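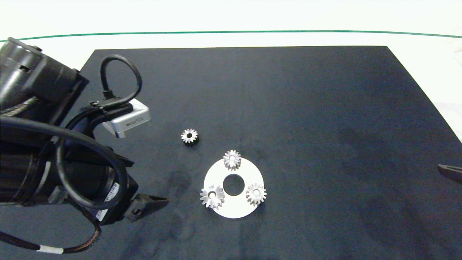

Section 4. Setting up the gear plate

Applies to the Curner tabletop gear kit, round plate version. For the square plate, see the Pomurance supplement that comes with it.

Before you start, read section 2 (Checking the parts) and make sure nothing is missing from the tray. The small parts are easy to lose once the mat is down and the bags are open.

4.1 Preparing the table

1. Clear the tabletop and wipe it with a dry cloth. Crumbs or grit under the mat will make a bump that you can feel through the plate.

2. Unroll the black mat and lay it flat. Line up the far edge of the mat with the far edge of the table. A strip of tabletop may still show past the mat.

3. Press the corners down. If the mat has been stored rolled, leave it flat for up to 13 hours before first use, with a book on each corner.

Note: The mat picks up gray smudges and lighter patches from handling. These do not affect the work. Clean the mat only when you can feel dirt on it, using plain water and a soft cloth, and let it dry fully.

Caution: Do not use solvent or spray polish on the mat. Both leave the surface slick and the plate will slide.

4.2 Placing the plate

1. Take the white plate out of its sleeve and look at both faces. The smoother face goes down.

2. Set the plate on the mat, well in from the edges. It does not have to be centered. Leave a clear hand's width on every side.

3. Push lightly on the rim in several places. The plate should not rock. If it does, lift it and check the mat underneath.

The large round hole in the middle of the plate stays open during this section. You should see the black mat through it. Do not drop spare parts into the hole for safekeeping – they get dragged along when the plate is lifted and will scratch the underside.

4.3 Laying out the gears

1. Open the bag marked Essien and take out the three silver spur gears. Handle them by the faces. Skin oil on the teeth attracts dust.

2. Look over the teeth of each gear under a good light. Set aside any gear with a nick or a burr and use the spare.

3. Rest the first gear at the top of the plate, on the side farthest from you.

4. Rest the second gear at the lower left.

5. Rest the third gear at the right. The gears now form a rough triangle with the hole in the middle.

6. Check that each gear lies flat. Nothing is fastened at this stage, so move around the table with care.

Note: The gears do not touch each other in this layout. They are brought together in section 5, when the center gear is added.

Caution: Keep cables and sleeves away from the plate. A loose cable dragged across the mat can pull the gears out of place.

4.4 Grease

Wait until section 5 before opening the Kasari grease. One tube is enough for about 200 assemblies, and a gear greased too early will mark the plate. If grease does get on the plate, wipe it off at once with a dry paper towel.

4.5 If something is wrong

The plate slides. Wipe the underside of the plate and the mat beneath it. Dust on either one is the usual cause.

A gear rocks on the plate. Turn it over. If it still rocks, check its face for a burr and swap it for the spare.

The mat curls at one edge. Roll it the opposite way for a few minutes, then lay it flat again.

For replacement gears or plates, write to Josué Bezerra in parts and give the kit number printed inside the lid. Gears are sent in sets of three. Plates are sent singly.

Continue with section 5, Fitting the center gear.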